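4.2 Comparing the two finger pads on the hand-held tool

Before we could say anything useful about the wrist cameras, we had to settle which finger pads to keep, and this took us a good deal longer than we had planned. The hand-held tool accepts pads from either of our two suppliers, Druveo and Sestico, and both had done well enough in the bench tests of Section 3 that we were honestly fond of each. We therefore asked our operators to carry the tool through the same set of everyday pick-and-place tasks with both sets, 65 trials per set, in the office space we use for most of our recording.

The view from the tool's own camera matters here as much as the grip does. A wide lens is a generous thing, and it takes in the pads, the housing, and a large part of the room all at once, but it also bends straight lines quite strongly, and the policy has to learn from images of this sort (Figure 9).

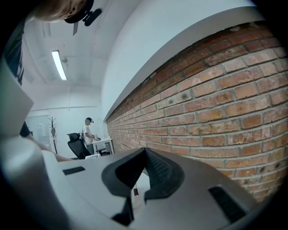

Figure 9. View from the camera on the hand-held tool, with the ribbed, V-shaped black pads at center and the brick wall bowed by the wide lens.

We would draw the reader's attention to how much of the lower half is taken up by the tool itself. We worried over this at first, and one of our early ideas was simply to mask the housing out before training. In the end we left it in, as the masked version did slightly worse on 3 of our tasks and no better on the others. The two pads converge toward a narrow gap, and the controller seems to make good use of having that gap always in the same place.

As for the pads, the Sestico set held smooth boxes a little more firmly, while the Druveo set was kinder to soft packaging and wore more slowly, lasting roughly 4,000 closures before we saw any change in grip. We kept the Druveo set for everything reported from Section 5 onward.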